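Task Sequencing and Grasp Monitoring for a Tabletop Toast Serving Task
Project report, Prernau module, submitted July

1. Aim

The project adds a monitoring layer to an existing learned policy for a breakfast task. The arm has to pinch a plate by its rim, move it, and transfer a slice of bread between toaster and plate. The policy was supplied by the Stornstead lab and was not retrained. Our work covers the sequencer, the stage classifier and the logging tools.

2. Rim grasp

The plate is held with one finger outside the rim and one inside. The sequencer must not allow closure until this straddle is confirmed from the wrist view, as the wrist view is the only one in which both fingertips can be compared directly with the rim edge.

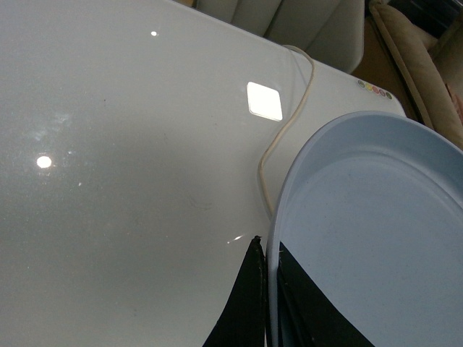
Rim position is estimated by fitting an ellipse arc to edge pixels inside a fixed window ahead of the fingers. The table is glossy, and ceiling lights produce saturated patches that the edge detector treats as strong contours. We mask any region above a brightness threshold before fitting. Without the mask, the arc was sometimes drawn through a reflection and the closure check failed for the wrong reason.

The same check has to run whether or not the plate carries a load. Bread near the rim adds a second curved edge, and the first version of the fit could lock on to the crust.

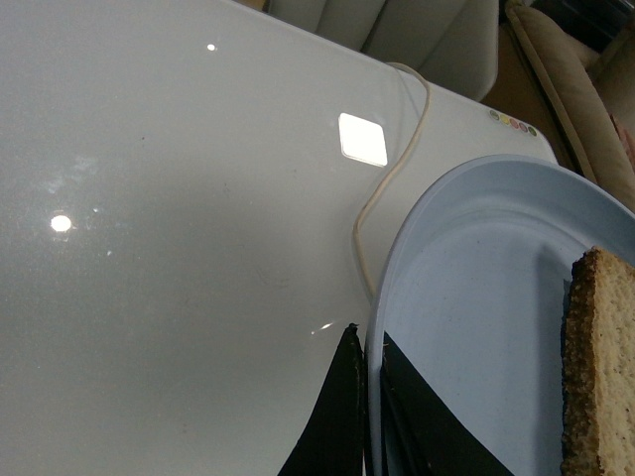

Candidate arcs are now scored by colour on their inner side as well as by edge strength. The plate is light blue and the table is white, so a simple hue test was enough. It would not carry over to a white plate.

3. Stage classifier

Stages are labelled from the head view, which shows arm, plate and toaster together. The classifier is a small convolutional network with four outputs: approach, plate grasp, bread transfer and release. Training used 3,653 labelled frames, with 991 held back for testing. Frames were labelled in Cesetti, our own annotation tool, which writes one text file per episode. 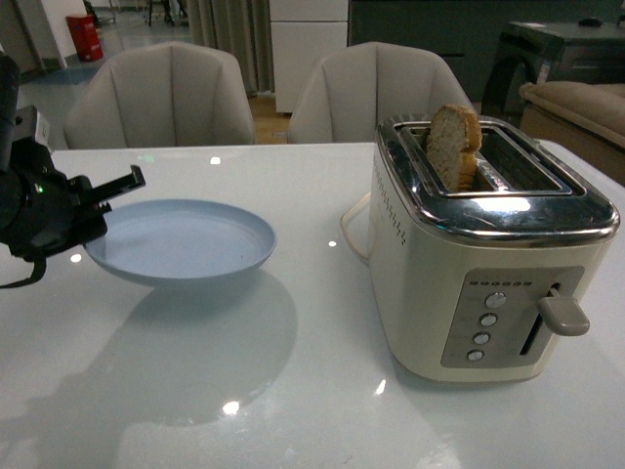 4. Bread transfer

The slice is gripped low and upright at the slot. Finger width alone is a poor signal, as bread compresses and the reading drifts during the hold. We combined width with a wrist-view patch comparison between successive frames — if the patch between the fingertips changes while the arm is moving, the sequencer flags a slip and stops. 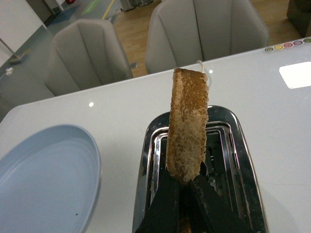 The patch is 3 times wider than the commanded finger gap, which leaves room for an uneven crust. Crumbs on the toaster top caused false alarms until the lower part of the patch was ignored.

5. Limitations

The monitor runs on the Magnusson controller at a lower rate than the policy, so a stop command can arrive one cycle late. Logs from 493 episodes were kept, but the early ones lack finger width and were used only for the classifier. Thresholds were set by hand on one table under one lighting arrangement. A sweep over brightness thresholds was planned and is left as further work.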